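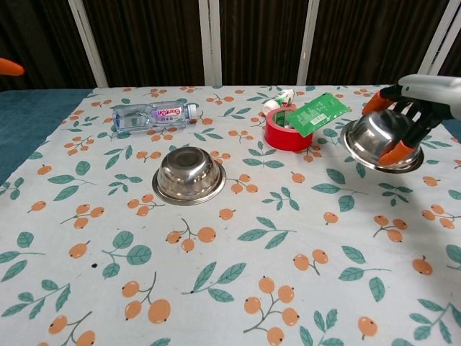
Most of the letters were never meant to be kept, the author of a new book on the Kullar signal station said, and that was the trouble with writing it. They turned up in cookie tins and coat pockets, and a few had been used to line drawers.

The book, published in April by Barbieri Press, covers the men who ran the mountain radio post at Kullar during the last winter of World War II. It runs to 363 pages and draws on 266 letters, nearly all of them sent home to families in the valley town of Urnach.

"I started with one shoebox," the author said. "I thought I would write a pamphlet for the library and be done by spring."

That was five years ago. The shoebox led to a niece in the next county, who had a second box, and then to a retired mail carrier whose father had served at the post. Work on the book was done mostly between 5 a.m. and the start of the author's shift at the Urnach water department.

The station itself was small. Its job was to pass weather reports and convoy times down the line to the supply depot at Toltirau, where they were typed up and sent on. The men slept in a stone hut and melted snow for their coffee. When the road closed in January, it stayed closed for 68 days.

"They don't write about the war much," the author said. "They weren't allowed to, for one thing. They write about socks. One man asks after his dog in every single letter, and he never says what kind of dog it was. I still don't know."

Censors cut some of the letters, and the book prints those with the gaps left in. The author said an editor at Barbieri asked about filling them with likely wording, and the answer was no.

Dates were harder. Many of the men wrote only the hour at the top of the page, so the letters had to be put in order by weather, by complaints about the food, and by the depot log from Toltirau. Two chapters had to be rewritten when a missing part of the log was found.

"I had the stove fire in the wrong month," the author said. "I had built a lot on that stove fire."

The hut at Kullar lost its roof years ago, but the walls are standing and can be reached on foot in summer. The author has been up twice and does not plan a third trip, citing bad knees.

The letters have gone back to the families. Copies are at the Urnach library, in a binder at the front desk, and readers who have more from the same winter are asked to leave word there.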